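Direção da Escola Secundária Abera faz o balanço do ano letivo e apresenta prioridades

A direção da Escola Secundária Abera recebeu a redação do boletim escolar no final do terceiro período para uma conversa sobre o ano que agora termina. O tema principal foi o novo programa de tutoria entre alunos, que arrancou em fevereiro e envolveu turmas do 7.º ao 12.º ano.

"O programa nasceu de um pedido dos próprios delegados de turma", explicou a diretora. "Os alunos mais novos diziam que tinham vergonha de colocar dúvidas na aula. Com um colega do 11.º ano à frente, a conversa é outra." Inscreveram-se 271 alunos, entre tutores e tutorandos, número que obrigou a escola a abrir as salas do Pavilhão Nadden também ao fim da tarde, até às 18h30.

Questionada sobre os resultados, a diretora preferiu a prudência. As classificações do terceiro período ainda estão a ser analisadas pelos departamentos, e a direção entende que um único semestre não permite conclusões seguras. "O que posso afirmar é que a assiduidade às sessões se manteve até junho. Matemática e Físico-Química foram as disciplinas mais procuradas, seguidas do Português -- o que, confesso, me surpreendeu."

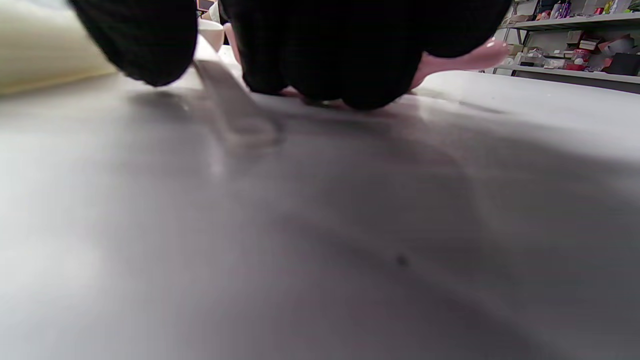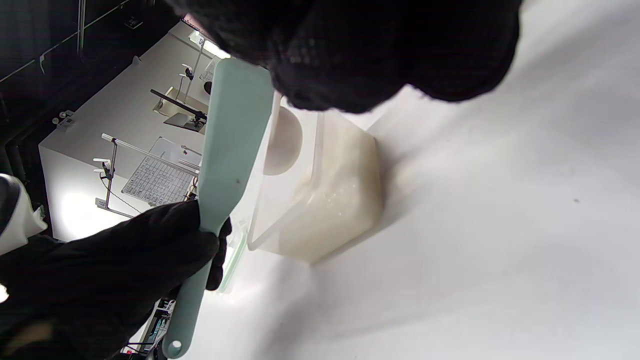 A entrevista passou depois para a Semana Aberta, que este ano recebeu 200 visitantes, na maioria famílias de alunos do 6.º ano. A diretora reconheceu falhas na organização do primeiro dia, em particular na receção, onde se formaram filas demoradas. "As visitas guiadas começaram todas à mesma hora. No próximo ano serão desfasadas, e os alunos do Clube Gristik ficarão encarregados do acolhimento, como já fazem nas reuniões de encarregados de educação."

Também a biblioteca mereceu destaque. O fundo documental foi reforçado com 1.000 volumes, provenientes em boa parte de uma doação da Livraria Stollunix. A catalogação está por concluir e prosseguirá em setembro, razão pela qual alguns títulos ainda não podem ser requisitados para leitura domiciliária.

No que respeita ao próximo ano letivo, a direção tenciona alargar a tutoria às línguas estrangeiras e atribuir aos tutores um certificado de participação, a juntar ao processo individual do aluno. Está igualmente prevista a revisão do horário do refeitório, matéria que a associação de estudantes levou por duas vezes ao Conselho Pedagógico. "O intervalo de almoço do ensino básico é curto. Estamos a estudar dois turnos -- a decisão será comunicada às famílias antes do início das aulas."

A diretora deixou ainda uma palavra aos finalistas, que se despedem da escola após um percurso marcado por várias mudanças de horário e de instalações. "Foram exigentes connosco, e ainda bem. Espero que voltem para nos contar como correu."

As inscrições para tutores decorrem na secretaria durante as duas primeiras semanas de aulas. Os interessados devem entregar a ficha assinada pelo encarregado de educação, quando menores, e indicar até duas disciplinas.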